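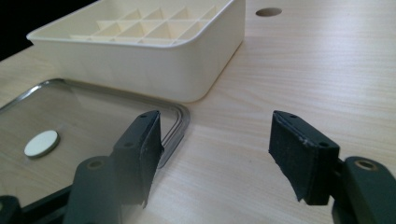 Wilma Vanhove writes that vinegar took the shine off her oak worktop in one winter, and asks what to use instead.

Washing-up liquid, a few drops in warm water, does for everyday marks. Wring the cloth out well and wipe along the grain, then dry with a tea towel. Vinegar is fine on glass and taps but keep it off oiled or waxed wood.

White rings from mugs
Rub with a little plain mayonnaise on kitchen paper, leave for 2 hours, wipe off. Old rings may need a second go. Black rings are a different matter – the water has gone right in and you will have to sand.

Sticky label glue
Cooking oil, ten minutes, then an old bank card held flat. Wash the oil off afterwards.

Re-oiling
Thin coats. Put it on with a lint-free rag, wait a quarter of an hour and wipe off everything that has not soaked in. Leave 24 hours between coats. Oily rags can catch fire on their own, so dry them flat outdoors before they go in the bin.

We do ours every January and again before the summer.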